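Robot Hands for Rent: How the Plilis Bin Kit Works

Have you ever dug through a toy box looking for one special thing? Your hand does a lot of clever stuff without asking you. It squeezes, it tips, it lets go. I spent a whole morning with a robot that has to learn all that, and I had so much fun that I want to tell you everything!

The robot is part of a kit called Plilis. A company named Wurkwood puts it together and lends it to schools and science museums (ours went to the Ernlow Science Room). You can't buy it at the toy store – sorry! Inside the kit you get a big bin, an arm, a gripper, and a box of things to pick up. A gripper is the robot's hand. The arm gets it to the right place, and then the fingers take over.

So what goes in the bin? A real mix. Balls like to roll away. Plush toys squish. A cup lying on its side is tricky too, so the robot has to pick a good spot to grab. 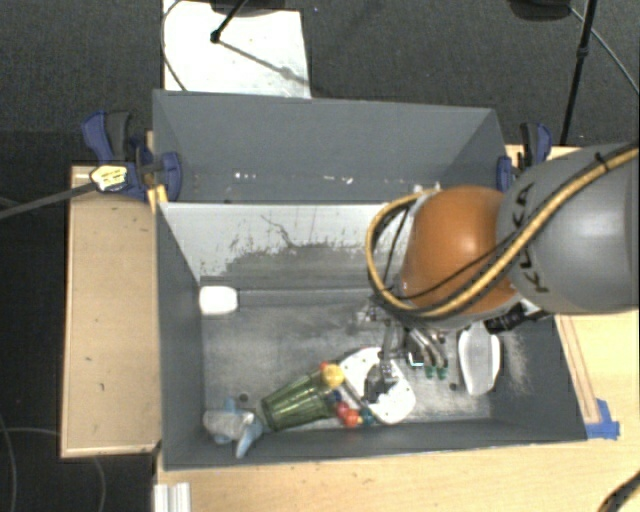 The gripper reaches down over a white object, with a green cup, a plush toy and some bright balls nearby.

Look for the green tips on the silver fingers. I missed them completely the first time! Then find the orange joint. A joint is a place where an arm can bend or turn, like your elbow or your wrist. The thick yellowish cable makes a big loop next to it. If a cable is pulled too tight, the arm can't turn freely, so a bit of extra length is handy.

The kit comes with 64 picking games. My favorite is called Sequeira Switch, where you choose an object and the robot has to fetch it without bumping the others. It's harder than it sounds – try it at home with a pair of kitchen tongs and a bowl of socks and balls.

Is it any good? I think so! The lesson book is easy to read and the games get harder slowly. I do wish the arm came with a bigger stop button, and the whole kit takes two grown-ups to set up. A school can borrow it for $559, and the next ones go out in May.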